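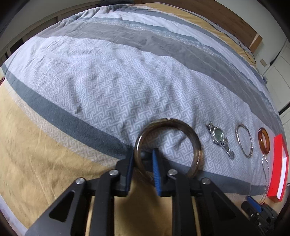
How many demos before the thing learns anything?

Posted by Skerkdale

I've been recording jewelry sorting by hand with a pair of hand-held grippers, working on the bed as it's the only big flat spot I have. Bangles are killing me! I pick one up by the side and half the time it swings around while I carry it. Do I keep those takes or throw them out? I've got 600 so far and the policy still grabs at the air next to a thin bangle.

Fuseini Owusu

Keep the swingy ones if the bangle ended up where you wanted it. Toss the ones where you dropped it and fumbled around (mine taught the arm to fumble, very faithfully). I'd also slow down right before you close the fingers. I used to snap them shut because that's how my hand wants to do it - the robot copied the snap and missed. A patterned bedspread is fine, but change it now and then or it'll only work on that one.

Doler

just get more data. I had 4000 for socks

Yuto Hirano

More won't help much if they all start the same way. I'd do 2 things: move the pieces between takes, and do thin bangles on their own for a while. Also check that your gripper width is being logged properly. Mine wasn't, all through March, and I blamed the bangles too.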